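How to Run a Charity Movie Night Without Losing Your Mind (or Your Deposit)

I've put on four of these now, three in Waltstead and one over in Gresbridge, and people keep emailing me to ask how it's done. So I finally sat down and wrote out the whole thing in order. It's written for a small night, the kind where you rent a hall, show one movie, sell some snacks and hand the money to a cause you like. My last one sold 119 tickets at $11 each, and the cause was a winter coat fund for kids.

You don't need any background in film for this. You need a spreadsheet, a phone and a lot of tape.

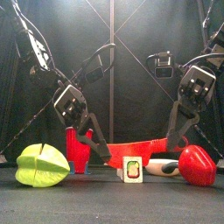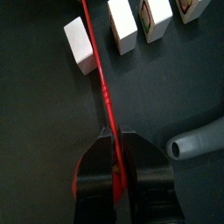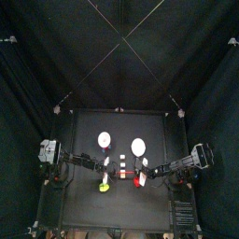

Step 1: Call the cause before you do anything else

I skipped this the first time and it was embarrassing. I had a hall and a movie and half a poster, and then I called the shelter I was raising money for and learned they had their own dinner the very same week. Oops!

So call first. Ask if they're happy for you to use their name, how they want it spelled, and whether they have a logo file that isn't tiny. Ask how they'd like to get the money too (most prefer one check or one transfer over a shoebox of small bills). If they say yes, get it in an email. Some halls give a lower rate for charity nights and they'll want to see something in writing.

Ask whether someone from the group can come and talk for a few minutes before the movie, too. People give more when they've heard from someone who does the work every day.

Step 2: Pick the movie, then pick a backup

This is the fun part and it will take you way longer than you expect. My rules, for what they're worth:

Keep it under two hours. People have babysitters.

Pick something that most of the room has either seen and loved or always meant to see. I tried a slow three-hour drama once (gorgeous, I stand by it) and by the end I was watching it with the front row and a man who was asleep.

If you're raising money for kids, think about whether kids will be in the room. Check the rating, then watch the movie again yourself. I'd forgotten a whole scene in one of mine and had to switch to the backup with nine days to go.

Write down your backup now. You'll see why in the next step.

Step 3: Sort out the license

Okay, the boring one, and please don't skip it. Owning the disc or paying for a streaming service only covers watching at home. Showing a movie to a crowd in a hall needs a public performance license, and that's the case even when it's for charity and even when you don't charge at the door.

Look up who handles the movie you want. There are companies that license on behalf of the studios, and for small independent titles you can often write straight to the distributor. Tell them:

– the title
– the place and how many seats it has
– the date
– whether you're charging, and how much
– that it's for charity, and which one

The price can be a flat fee or a share of the tickets, or a mix of both. I paid $321 for the last one, flat. It hurt a little, but I knew the number early and could set my ticket price around it. Also read what they say about advertising. Some licenses let you put the title on a poster in the street and some only let you tell your own members, and that's a nasty surprise if the posters are already printed.

If your first pick is too expensive or just not available, there's your backup.

Step 4: Book the hall

I use Okafor Hall in Waltstead. It has a proper raised stage, and the chairs don't squeak. Whatever place you're looking at, go and see it at the hour you'll be using it. I went to the Gresbridge place at 10 in the morning and thought it was lovely and dark. At 6 in the evening the sun came straight through a side window and landed on the screen like a spotlight. We taped up bedsheets. It was not our best look.

Things I check every time:

Where the outlets are, and whether they all work.

Who has the key, and what their phone number is on the night.

How many people are allowed in, including you and everyone helping.

The restrooms, the ramp, and where a wheelchair user would sit with a real view (don't stick people at the back by the coats).

If there's a set time you have to be out. Add half an hour for stacking chairs, then add a bit more.

Step 5: Borrow the gear and test it in the room

A projector that's great in your living room can look like gray soup in a hall. Borrow or rent one that's meant for a larger space, and bring it in for a full test at least a week ahead. By full test I mean the same projector, the same laptop or player, the same cable and the same movie. Play the first ten minutes, then jump to a quiet talking scene and go sit in the back row. If you can't follow the dialogue, your guests won't either.

Sound matters more than picture! I really believe this. People will forgive a slightly soft image, but they get cranky fast if they can't hear.

Turn captions on if you have them. I started doing it for one guest and now I do it every time, and a surprising number of people have thanked me.

Pack a spare cable, a spare extension cord and a flashlight. Gaffer tape for anything that crosses a walkway.

Step 6: Set your ticket price

Add up what you have to pay no matter what: hall, license, printing, gear. Divide by the number of tickets you're sure you can sell, and be gloomy about it. That gives you the price where you break even, and you need to be comfortably above that or there's no point.

I sell ahead online and keep a few for the door. If you only sell at the door you'll be up all night wondering if anyone's coming. Put a "pay a bit extra" box on the ticket page, right under the normal price. Plenty of people use it.

Step 7: Get the word out

I start five weeks ahead. Posters go up first (I print 100 and always wish I'd kept a few for the last week), then the local Facebook groups, then the free paper. The Amton one takes short notices if you send them ready to go, so write it like a little news story: who, where, when, what it's for. Put the best bit in the first line. Attach one good picture and say who took it.

If you know somebody with a bit of a name locally – a radio host, a stage actor, the woman who does the weather – ask if they'd introduce the movie. The worst they can say is no. Be clear about how long you need them for, and offer to pay for their ride.

Step 8: The night itself

My timings for a 7:30 start:

4:30 Get in, chairs out, screen up
5:30 Projector and sound on, play ten minutes
6:15 Snack table set, cash box counted, card reader charged
6:45 Doors
7:30 Welcome, then the speaker from the cause
7:45 Movie
Halfway-ish: short break if the movie is long enough (this is where the snack money comes from)
End: thank everybody, say where the bucket is, lights up slowly

Don't give a long speech. I wrote mine on an index card and only use one side.

On snacks, popcorn is cheap and smells amazing, but check with the hall first. Gresbridge doesn't allow it because of the carpet. Brownies sell out before anything else, so make double.

Step 9: Afterward

Count the money that same night with a second person, write the total down and both sign it. Pay your bills, send the rest, and ask the cause for a receipt. Some license companies want a report of how many tickets you sold, so keep those numbers somewhere you'll find them.

Then tell everyone the total! Email your ticket buyers within a few days, while they still remember having a good time. I put the final number in the subject line and add a link for the next one if I have it booked. My next is in December, back at Okafor Hall, and I still haven't settled on a backup movie.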